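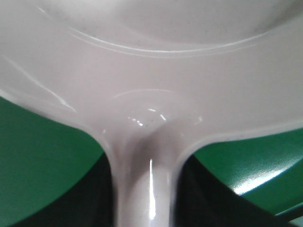
4.3 Close-range exposure and standoff

Do this after the wrist camera bracket is tight and before teaching any grasp on glossy white parts.

1. Jog the wrist toward the part at low speed until it fills the preview.
2. Lock exposure and white balance. Auto exposure drifts on white plastic over a green surface.
3. Lower the gain until reflections on the stem shrink to thin lines. Small glints where the stem flares are acceptable.
4. Back off to about 21 mm and save the pose as slot 9.

Note: Edges stay soft at very short range — do not refocus to correct this. The Vastamum driver resets focus on restart.

CAUTION: Keep one hand on the stop button. The arm does not sense contact in jog mode.

Settings last checked by Fasil Seyoum, Jan 23, 2018.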